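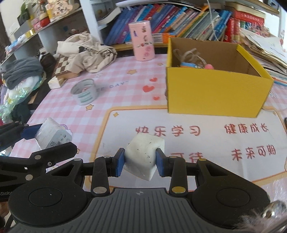

Manima action stack: latency, chunking and the gripper channel
Speaker notes, Ruby-Lee Faulkner

Slot is 11:10, straight after the coffee break. Do not wait for the room to settle. Title slide stays up while the clicker is tested.

Slide 2. Scope

Say up front what the talk covers: how demonstrations from hand-held grippers become timed actions on an arm, and which software sits between the two. Policy architecture is out of scope. Vidar covers that in the afternoon.

Define terms once. An observation is one wrist image plus gripper width plus relative pose. An action is a target pose and a target width. A chunk is a sequence of actions predicted from one observation. Everyone in the room uses these words slightly differently, so read the definitions out as written on the slide.

Slide 3. Pipeline overview

Left to right: recording, pose tracking, alignment, training set, policy, action scheduler, low-level controller. The scheduler is ours and is called Kravets. The low-level controller is Jonatan's and runs at its own rate. The talk is mostly about the boundary between those two boxes.

Point out that the recording side has no controller at all. A person moves the tool, and the tool has no joint limits, no torque limits and no communication delay. Every one of those comes back at deployment.

Slide 4. Pose tracking on cluttered desks

Tracking is visual-inertial. Clutter on a desk helps it. Printed mats, book spines and box edges all give usable corners. Plain tabletops are the hard case.

Two failure modes to name:

Repeated texture. Checks and grids look the same after a shift of one cell. With a close camera and little else in view, the matcher can lock on one cell over. The inertial term usually catches it. When it does not, the track jumps sideways in a single step.

Moving features. In two-handed recordings, each camera may see the other gripper. Features on the other gripper move, and the tracker does not know that. We mask them. Tuva's mask is a fixed polygon for the camera's own fingers plus a learned segment for the other tool.

Show the trajectory plot, unmasked first, then masked. Leave it up long enough for people to read the axes.

Slide 5. Two grippers, one frame

Each gripper starts with its own origin. For single-arm tasks this does not matter because actions are relative to the current pose. For two arms the policy also needs the pose of one tool relative to the other.

We map the workspace first, with a slow pass by one tool, then localize both tools in that map. If either loses the map for longer than the threshold, the whole episode is dropped. Expect a question about why we do not interpolate. Answer: interpolated relative pose looks smooth and is wrong, and the policy learns it.

Slide 6. Time alignment

This is the slide to slow down on.

Image timestamps are taken at readout. Pose timestamps are taken after the filter. Width is read from the image, so it inherits the image time. On the robot, width comes from the gripper driver and is late by the length of the driver queue.

All streams are shifted to a single reference, the middle of the exposure. Delay for each stream is measured separately and stored in the session file. Nimo, the calibration tool, writes this file. It refuses to start a rollout if the file is older than the current driver build. People complained about this in March and the check has stayed in.

Slide 7. Scheduler

Inference takes time. When a chunk arrives, its first actions are already in the past. Kravets drops every action with a timestamp earlier than now plus the execution delay, then hands over the rest.

Old chunk and new chunk disagree where they overlap. Options are to switch at once, blend, or keep the old one until it runs out. We blend pose over a short window. We do not blend width.

Reason: near a grasp, one chunk may say closed and the next may say still open. The average is a half-closed gripper, which pushes a small object away or drops one already held. Width follows the newest valid chunk, with hysteresis.

If there is time, show the log where blending was left on for width. Seidu has it on his laptop as a backup in case the embedded plot fails to render.

Slide 8. Width and soft pads

Commanded width and actual width differ once the pads compress. In the demonstrations the recorded width on a rigid block is slightly smaller than the block, since the pads give. The policy learns that number. On the arm, with the same pads, the controller must be allowed to reach it. An early version of the driver stopped at first contact, reported the contact width and held with almost no force.

Current behavior: follow the commanded width, cap the motor current, report the measured width back to the policy. Pads are a consumable. Log the pad set with the session.

Slide 9. Evaluation

We ran 100 rollouts on the block task, same start poses for each scheduler setting, order shuffled. Read the per-setting results from the table on the slide. Do not quote them from memory.

What to say in words: failures under hard switching were mostly at approach, failures under width blending were mostly at release. State that the operator resetting the desk could see which setting was active. Vidar asked for a blind repeat and it has not been run.

Slide 10. Open problems

3 items, one line each.
Tracking when the held object fills most of the wrist view.
Contact between the two tools, which neither planner models today.
Delay that changes during a rollout. Kravets treats it as constant.

On the second: Flarulum, the collision checker, runs on arm geometry only. It knows nothing about what is in the fingers. Jonatan has a branch that attaches a box to the tool after a confirmed grasp. Not merged.

Questions, likely ones

Why not run inference faster? We did. The overlap problem gets smaller and remains.

Does masking hurt when the other gripper is out of view? No mask is applied to an empty segment, only the fixed polygon.

Can the scheduler be used with another policy? Yes, if it outputs timestamped actions. The interface is on the backup slide.

Stop at 10 minutes of questions. The adapter for the projector goes back to Seidu.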